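Progress report to the Kedness Fund, second period
Prepared by Marilou Catacutan, 19 January 2023

In this period the home reading project in Jerkcombe reached 118 families. Each family receives a bag of picture books and keeps it for two weeks. Then a visitor comes, changes the books and talks with the parents about which ones the children liked. We planned to start in Aso at the same time, but the books in the second language arrived late — the printer had a problem with the binding — and so we begin there in May.

We trained 17 visitors. Four of them also speak the language of the grandparents, and this helps us very much in houses where the grandmother is the one who reads at bedtime. 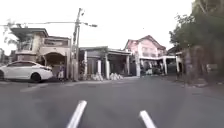

Spending is a little under the plan. The money for Aso is not used yet and we ask your permission to carry it to the next period. Travel costs were higher than we wrote in the proposal, and we covered the difference from the printing line.

One difficulty is still open. Some families return the bags with books missing, and we do not want to charge them. Mr. Athumani from the library offered us his older copies as replacements, and we will collect the first boxes next week.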